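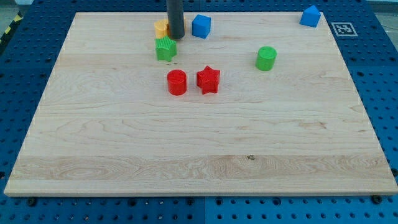 Unit 6. Task change at an automated sorting station

Work allocation is the division of tasks between people and equipment at one station, including the tasks created by the equipment itself. The third category is the one most often left out of a project plan. In a bench cell such as the one used for the practical part of this course, a single rod pushes blocks across a wooden board set on a perforated table. The pushing is the automated task. The blocks differ in both color and shape: there is a red star and a red cylinder, a green star and a green cylinder. An instruction that says only "move the green one" is therefore incomplete, and someone has to write the complete one. Writing it is work, and in most plants it is not in anyone's job description on the first day.

6.1 The Hundach line

The case for this unit is the returns line at the Hundach depot, operated by Lellum. Before the change, 27 people sorted returned parts by hand into trays. Sorting was paced by the sorter. A person who was unsure about a part set it aside and asked a neighbor. The change replaced the first sorting pass with a set of pushing arms under camera control. Trays, labels and the second pass stayed as they were.

Yutong Tan recorded the line before and after the change. Her notes divide the work into four groups:

a) Handling: picking up, turning and placing parts.
b) Judging: deciding what a part is and whether it is fit for resale.
c) Recovery: dealing with parts that are jammed, turned over or out of reach of the arm.
d) Upkeep: cleaning, checking calibration and replacing worn tips.

Handling fell sharply. Judging fell less than the plan assumed. Recovery and upkeep did not exist as separate work before the change and had no time set against them in the plan.

6.2 Recovery work

In one recorded week the line logged 952 stops that needed a person. Most were short. The length of a stop is a poor measure of its cost, however, as the operator has to leave another task, walk to the station, read the state of the cell and return. Akihiko Kuroda proposes that three quantities be logged for each stop: time to notice, time to reach, and time to clear. Only the last was logged at Hundach during the first period.

Parts near the far edge of the work surface deserve separate treatment. The arm can push a part away from itself easily. Bringing it back requires the tip to travel around behind the part, and where there is no room behind it, the part must be moved by hand. Operators learned this within days and began to place incoming parts closer to the middle. The placement was never written into the procedure — it was passed on by word of mouth, and the second shift did not receive it until May.

6.3 Skill and grading

The old pay grade was tied to sorting speed. After the change, speed belonged to the arm, and the grade no longer described the job. Two positions were put forward.

Position 1 (Björklund): keep the grade and add an allowance for upkeep duties. Simple to introduce. It treats recovery as an interruption of the real job.

Position 2 (Chaimongkol): define a new grade around recovery and instruction writing, with training time attached. Slower to introduce. It requires the employer to state which stops an operator may clear alone.

The depot adopted Position 1 for the first year. Some 49 percent of operators asked for a review of their grade within that year. The figure comes from the staff survey and has not been checked against personnel records.

6.4 Points for the written exercise

Read Tan's notes and the stop log before starting. Use the Huvum template for the task table; the older Xiong form has no column for time to notice.

- List every task at your assigned station under groups a) to d).
- Mark each task as removed, reduced, unchanged or new.
- For each new task, name the role that carries it out and the time allowed.
- Rewrite one operator instruction so that it identifies a part by color and shape, with its target position.

Maximum length 2 pages, tables included. Submit to Yanling Qin by 1 August 2021. Groups sharing a station may share the task table but must write the instruction separately.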